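I caught Necati Akgül at Sternilgate between takes, controller still in hand, and he waved me right over (lucky me!). He's showing the arm how to handle dishes by remote control, one run after another.

"I did 110 before lunch," he told me. "My thumbs hate me. The bowl is the hard one, you come in too low and you have to back out."

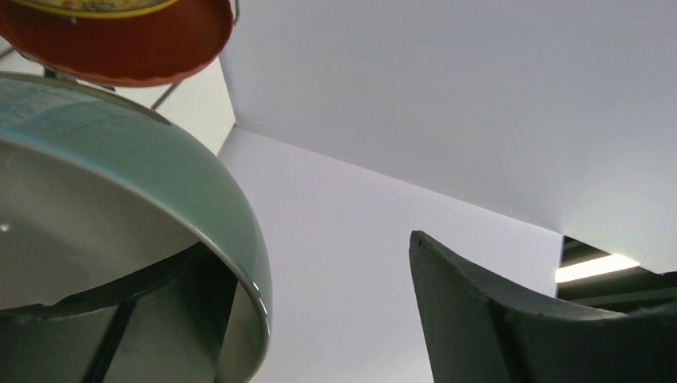 The wrist camera's view, with the green bowl and one finger of the gripper.

He wants 300 runs by the end of the week. Could I try? I could, and I missed the rim by a mile, twice! "Slower," said Necati, laughing. "It learns your bad habits too."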